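Tusutari Condolence Book Set

For embassies, consulates, town halls and ministries

Item 135
In stock – ships Friday if ordered by 14:00

The Tusutari set has what a protocol office needs to open a book of condolence at short notice. It is used after the death of a head of state, after an attack or a natural disaster abroad, and for local mourning periods declared by a mayor or council.

The book has 200 ruled pages, sewn so that it lies flat on a table from the first page to the last. There are no printed headings on the inside pages. The title page is blank and can be lettered by hand or run through our own press before shipping. Please send the full name and title of the person being honored exactly as it should read, with accents. We print what we are sent.

What comes in the set

Signing book, black cloth cover, 200 pages
Title card holder for the table
Two pens with black archival ink
Ribbon marker
Presentation box for delivery to the foreign mission or the family
21 loose sheets in matching paper, for officials who can't attend and want to sign from another office

The loose sheets can be tipped in at the back later. Most binderies will do it, or you can return the book to us.

Letters of condolence

A head of government usually writes to a counterpart the same day, well before the book is open to the public. The loose sheets take a standard office printer and can be used for that letter too. Envelopes are sold separately under the Cluvutance name, in the same off-white.
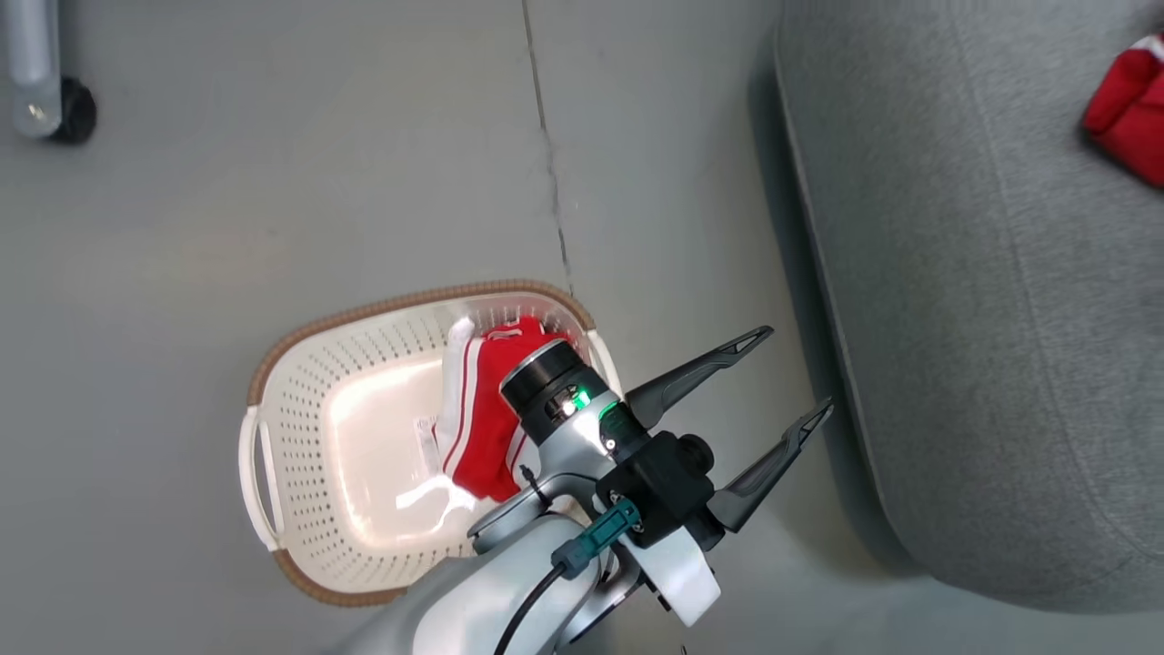
Ordering for more than one post

Foreign ministries that supply several missions can order by the case. A case holds 14 sets, each boxed separately with its own address label. We can ship straight to the posts or to your mail room. Diplomatic pouch labels have to come from you.

Orders placed in December may take longer, as the press closes for part of the month. Plain sets with a blank title page are not affected.

Care and storage

Keep the book in its box, lying flat, away from heaters and direct sun. Let each page dry before turning it – the ink needs a little longer than a ballpoint does. Pen refills are the Bhuiyan short type and are listed under Supplies.

Returns

Unprinted sets can be returned unopened. Sets with a printed title page can be returned only if the error is ours.

Questions

Government accounts and invoicing: Olga Morais
Title page printing and proofs: Custódio Caldeira

Please put the item number in the subject line.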